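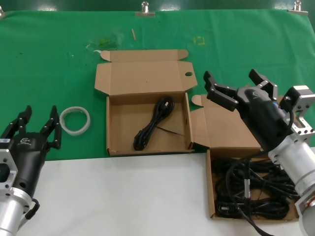 Trorkstead Box Swap
Progress report to the Tomberg Fund
14 Oct 2019

Hello again, and sorry this one is a bit longer than the last (I had more to tell you!). When I wrote in June we had the keys to the old wool shop, a lot of shelves and hardly any boxes. Now we have the opposite problem, so I'd better start there.

What's come in and what's gone out

We've taken in 588 used boxes over the summer and passed on nearly all the small and middling ones. The small traders can't get enough of them – soap makers, the seed people, a man who posts model railway parts to Norway – and anything with a fold-over lid goes the same morning. What sticks is the big stuff. We have a wall of wardrobe boxes and flat television cartons that I can't shift, and they were getting damp along the bottom until we put them up on pallets. I've now asked people to ring before bringing anything taller than the counter, and most of them do.

There are 23 traders signed up, which is three more than we promised you. Two have since dropped out, both very nicely. One has moved away and the other has gone over to paper bags.

The sorting rules

I spent far too long on these. The first version ran to four pages and everyone ignored it, me included. The new one is a single sheet by the door: no food boxes, no wet boxes, old labels off or covered, loose tape in the bin and not on the floor. We still get pizza boxes. I think we always will.

Address labels have been a bigger nuisance than I expected. Some peel off beautifully and some take half the cardboard with them, and I don't like sending out a box with a stranger's address on it. Plain brown paper and paste does the job, but it's slow, so I've started asking people to do their own at home. 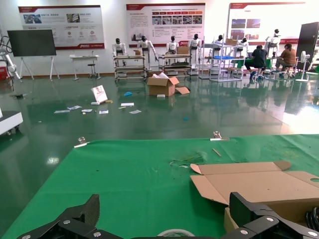 Vibeke Blöndal wrote to me after the last open morning to say she'd happily take boxes with holes, tears or scribbles all over them, as long as the corners were sound, and could we please stop throwing the ugly ones in recycling? She's quite right. We'd been much too fussy, and there's now an "ugly but strong" shelf by the window which empties faster than the smart one.

Money

You gave us £200 for shelving and we spent all of it, plus a bit of my own that I'm not claiming back. The paste, brown paper and printing came to £60. Cenix printed the door sheets and we've used them again for the bag tags. The rent is paid up to the end of the year. I've put the receipts in the envelope with the paper copy of this, and the one with tea on it is still readable if you tilt it.
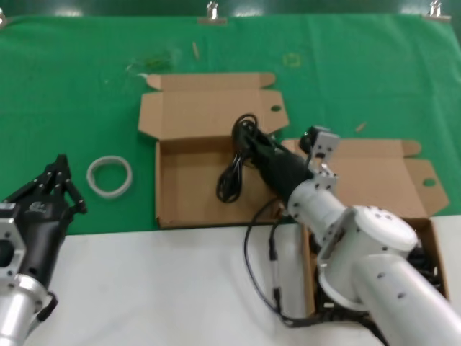

Photo: Trorkstead Box Swap

What's next

Christmas, mainly! Traders are already asking for stock to be put by, and I've said no to keeping things back, as we haven't the room and it seems unfair on the ones who just turn up. We'll open an extra morning each week instead.

I'm also talking to Cabello, the shoe shop on the square, about having their empties. They flatten everything at closing time and would need persuading to leave some whole. They've agreed to try it for a fortnight, and I'll collect with the handcart if the weather is decent.

The one thing I'd like your advice on is the wardrobe boxes. Would you mind if we gave them to the removal firm in the next town? It's outside the area in our agreement, so I haven't said yes to them yet. If you could let me know before the end of the month I can get them out of the way before the rush starts.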